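About Trimberg Holiday Lets

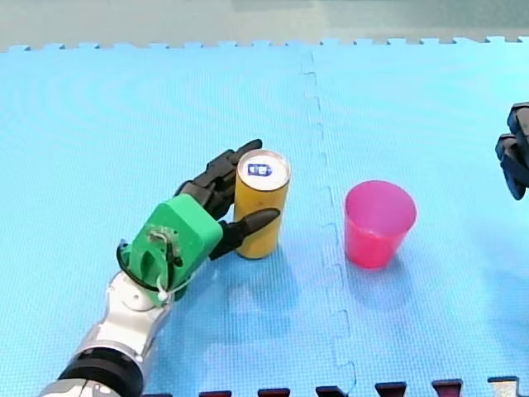

A yellow can and a pink plastic cup on light blue foam floor matting.

Trimberg manages self-catering houses and flats on behalf of their owners. The company handles bookings, key release, cleaning, linen, minor repairs and end-of-stay inspections. It does not own any of the properties it lets, and it does not sell flights, car hire or travel insurance.

The present company was formed when two smaller agencies, Stendik and Makhubela, merged their bookings desks. Stendik dealt mainly with flats near the harbour. Makhubela looked after larger houses further inland, most of them with gardens or shared pools. The two names still appear on a number of key tags and meter cupboards. Guests who find one of them at a property are in the right place.

What we manage

There are 28 properties on the current list. The smallest is a studio for two people and the largest sleeps 14. Each has a reference number, which is printed on the booking confirmation and on the inside of the front door. Please quote it when you telephone, as several of the houses have similar names.

All properties are let by the week in August and by the night, with a minimum of three nights, during the rest of the year. Long winter lets are arranged separately under a different agreement.

How a stay is organised

Bookings are held in a system called Seltance, which the office uses for payments, calendars and work orders. When a booking is confirmed, Seltance issues a confirmation with the address, the arrival time and the balance due. A second message is sent five days before arrival with the key instructions. If it has not arrived by then, check the junk folder before contacting the office.

Keys are released from a coded box at the property or from the office counter, depending on the house. Codes are changed after every departure and stop working at 10.30am on the last day. A guest who expects to leave later must ask the day before. Late departure is granted only where no other party is due in, and it is charged at the rate shown in the booking terms.

Arrival is from 4pm. Cleaning teams work to that time and cannot usually release a house early — luggage may be left at the office from noon.

Inspection and repairs

Every property is inspected between stays against a written list. The list covers locks, smoke alarms, the water heater, kitchen equipment, bedding and outside lighting. Gas appliances are serviced once a year by an outside contractor, and a copy of the certificate is kept in the house folder.

Faults should be reported by telephone. Loss of water, power or heating is treated as urgent and passed to the duty engineer at any hour. Other faults are dealt with on working days. Fault reports sent through the booking sites are often delayed and should be avoided.

The deposit is held against damage and missing items. It is returned to the original card once the final inspection has been entered in Seltance. Ordinary wear is not charged. Lost keys are charged at the cost of a replacement lock.

The office

The office is run by Antonina Zinchenko, who joined Makhubela as a bookings clerk and became manager at the time of the merger. She is the point of contact for complaints that have not been settled by the duty staff, and for owners who wish to place a property with us.

The office moved on 25th July to 854 Harbour Road, on the ground floor. The entrance is at the side of the building, next to the cycle racks. There are 2 parking bays marked for key collection, with a limit of 20 minutes. The telephone number and postal box are unchanged. Counter hours are 9am to 6pm, Monday to Saturday. On Sundays the counter is closed and keys are released by coded box only.

Information for owners

New properties are accepted after a visit and a written report. We look at access, fire safety, the state of the wiring and the number of people the house can reasonably sleep, which may be lower than the number of beds in it. Owners receive a monthly statement showing income, commission and any work carried out. Repairs above the agreed limit are not ordered without the owner's consent, except where a fault makes the house unsafe.

Owners may block out dates for their own use through Seltance — this must be done before a booking is taken for the same period. Cleaning after an owner's stay is charged at the standard rate.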